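Home | Syllabus | Handouts | Readings | Contact

Writing for Comics: Handout 6
Launching an Ongoing Series: The First Issue

Sharada Subramaniam
Apr 29, 2022
5 min read

Last session we dealt with the pitch document. We now move to the issue itself. Bring your page breakdown to class, even if it is only in pencil. We will use Kubo, the nine-issue series from Purnero Press, as the main case. The scans are in the readings folder.

1. What a first issue has to do

A first issue is sold to two groups. The first is the retailer, who orders it months ahead from a short blurb and a cover. The second is the reader, who picks it up in the shop. Your script only reaches the second group, so keep the solicitation copy and the script separate in your mind. The copy can promise the whole arc. The script has to deliver 20-odd pages.

Kubo #1 opened with 4,000 copies ordered. By issue 2 the orders were 1,091. The second figure was set before most readers had seen the first issue, and this is normal. Don't rewrite your story in response to it.

2. Lead character on the page

Put the lead in a situation by page two. In Kubo the lead is Stavitz, a night-shift elevator mechanic who can hear the last thing said in any room. The writer does not explain the ability until page eleven. Before that we see her use it twice and get it wrong once.

Keep the everyday costume simple. An artist will draw it in hundreds of panels. Stavitz wears a dark work shirt for the entire first arc, and the only thing that changes is whether the sleeves are rolled.

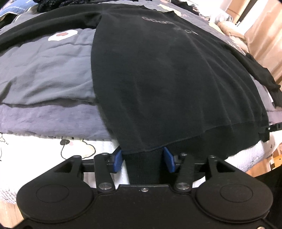

Black long-sleeved sweatshirt with lettering across the chest.

If there is lettering on clothing, write it in the script exactly, and say whether it must be readable. Letterers and artists both need to know who is handling it.

3. Page turns

In print, the reveal goes on a left-hand page, so the reader has to turn to reach it. Number your pages and mark the turns before you write any dialogue. Check where the ads fall, if your publisher runs them. Nusard, the digital reader Purnero uses, shows one page at a time, and a double-page spread loses a lot of its force there. Kubo has a single spread in issue one and none after.
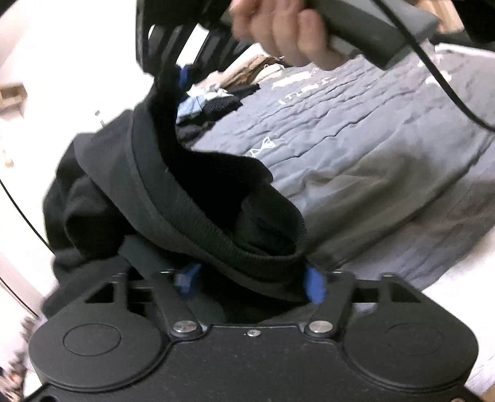
A common mistake is to put a reveal on every turn. Pick two or three. The remaining turns can carry a change of place or a line of dialogue that wants an answer.

4. Dialogue and captions

Keep a page under 200 words, counting balloons, captions and sound effects. Action pages should be well below that. Read the balloons aloud in order. If one needs a breath in the middle, split it.

Captions that repeat the drawing should be cut. See Kubo #1, page 6, panel 3, where the caption says the hallway is dark and the hallway is solid black.

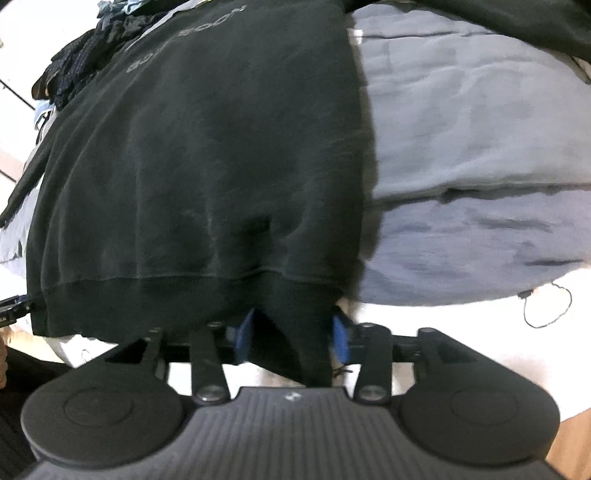 5. The last page

The last page should open a question that belongs to the series. A character hanging from a ledge is a question for issue two only. Kubo #1 ends with Stavitz hearing her own voice in an apartment she has never entered, and that thread runs through to the end.

For next time: five-page sample, full script format, page turns marked. Also read Kubo #2 and note every caption you would remove.

Comments (3)

inkwell_dan: Is the word limit for the whole page or per panel? My page 4 is at 230.

S. Subramaniam: Whole page. Move a balloon to page 5.

marta k: The scan of issue 2 is missing its last page for me.

Previous: The Pitch | Next: Working with an Artist | Back to top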